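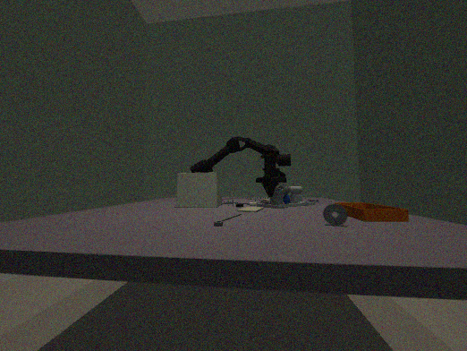
Section 4. Priming and first coat, Relus 300 figure sets (28mm resin). Before you open any paint, clear the bench. You want a wide table with the small stuff gathered in one spot and plenty of bare top left over. Pieces get lost otherwise. Bayonets mostly.

1. Wash the parts. Warm water, drop of dish soap, old toothbrush. Let dry overnight.

2. Trim the mold lines with a fresh blade. Cut away from your thumb.

3. Dry fit arms and heads. Musket arms are marked L and R on the peg. Early Semaan castings are not marked, check the card.

4. Glue. Use 2 small drops of superglue, no more. Hold for a slow count of thirty.

5. Sand the base flat on 230 grit, then stick it to a cork or bottle cap.

6. Spray Lakholm gray primer in short passes. Turn the figure, spray agian.

CAUTION: Spray outdoors or by an open window. Mask on. No heaters nearby.

NOTE: Primer gone fuzzy? Too far away, or too humid. Strip and redo.

7. Coat color. The 1694 regiment goes on as Medard red — thin it, two coats, let the first one dry fully befor the second.

Missing a part? Send the bag number to Bilal Darwish at the spares desk. Painting questions go to Zaid Zoubi, mornings only. Flags and drums are in Section 5.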